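Caderno da oficina – célula de separação
Categoria: Equipamento e compras
Última atualização: 7 de agosto de 2025

Orçamento do próximo período. Tenho de entregar os números ao Dougal Cowie antes de ele fechar a folha de outubro, e até agora só havia linhas soltas no quadro. Passo tudo para aqui.

Ponto de partida: ficaram 800 euros para a célula, fora consumíveis. O pedido inicial incluía uma segunda garra e foi recusado. Não vou insistir este ano. O dinheiro dá para a caixa, para a fixação e talvez para os cabos, por esta ordem.

Caixa. A que temos trabalha, mas a parede inclinada entre os dois compartimentos está muito riscada e já perdeu revestimento numa faixa larga em baixo. O fundo do compartimento da frente também tem riscos e uma mancha escura. Para a separação em si não faz grande diferença. Para a visão preocupa-me mais: quero um fundo uniforme, e um fundo metálico com riscos dá reflexos que mudam conforme a hora e a luz da sala. Pedi preço à Tridach por uma igual, com a mesma divisória: 310 euros, portes incluídos. A Pillai faz só o forro interior, cortado à medida, por 219. O forro é mais barato mas tira altura útil, e teríamos de refazer os limites de descida da garra. Também não sei como se porta a colagem na parede inclinada. Inclino-me para a caixa nova e guardar a velha para ensaios de desgaste.

Prazo da Tridach: 14 dias úteis a contar da encomenda. Da Pillai ainda não tenho prazo por escrito, só por telefone.
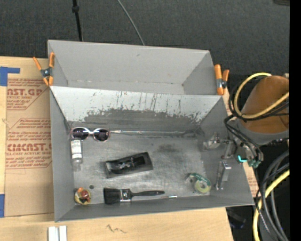
Compartimento da frente com o lote misto, garra vazia sobre o lado direito. Ver a faixa gasta na base da parede inclinada.

Fixação. Continuamos com molas de aperto de punho laranja, uma de cada lado da caixa. Servem para montar e desmontar depressa, mas ocupam espaço por cima do rebordo e obrigam a ter cuidado com a trajetória quando o braço passa de um compartimento para o outro. Quero trocá-las por dois grampos baixos aparafusados a uma placa. A placa podemos fazê-la cá; os grampos peço à Mundow, que já tem a nossa ficha de cliente. Falta medir o rebordo com o paquímetro antes de escolher o modelo. Não encomendar antes disso.

Cabos. O cabo amarelo e uns pretos finos dão a volta ao corpo do braço, e outro feixe preto desce para o punho. Gostava de uma guia flexível com abraçadeiras próprias em vez desta volta. O catálogo da Greltside tem duas larguras e a mais estreita deve chegar, mas é preciso confirmar o raio mínimo de curvatura do cabo amarelo, que é um dos grossos do conjunto na parte de baixo. Se o preço não couber, fica para o ano.

Lote de objetos. Não precisa de verba, mas registo porque o Dougal perguntou o que é que justifica esta garra. O lote atual mistura coisas de geometria muito diferente: óculos de sol, um frasco pequeno transparente com rótulo, um pincel de cabo preto, um rolo de fita no dispensador, uma tira comprida e fina encostada à parede. As peças baixas junto às paredes são as que mais limitam a escolha da garra, e quero esse caso escrito na especificação se voltarmos a pedir a segunda unidade. Manter também o frasco, pela transparência. Acrescentar duas ou três peças moles, que nos fazem falta.

Contas, com a caixa nova: 800 menos 310, sobram 490 para fixação e cabos. Com o forro sobrariam 581, mas há que descontar as horas de reajuste, que não entram na folha e são nossas na mesma. Vou apresentar as duas hipóteses lado a lado e recomendar a primeira.

Por fazer:
- medir o rebordo da caixa e o vão livre do lado direito
- pedir à Pillai prazo e espessura do forro por escrito
- pedir cotação dos grampos à Mundow
- confirmar o raio de curvatura na ficha do cabo
- perguntar ao Dougal se os portes saem da mesma rubrica

Nota posterior: o Dougal respondeu à última. Os portes saem da mesma rubrica, por isso o valor da Tridach fica como está. Quer a comparação numa página só e sem o histórico do pedido recusado. Pediu ainda que a placa de fixação apareça como trabalho interno, com o material à parte.

Comentários (2) · Partilhas (0)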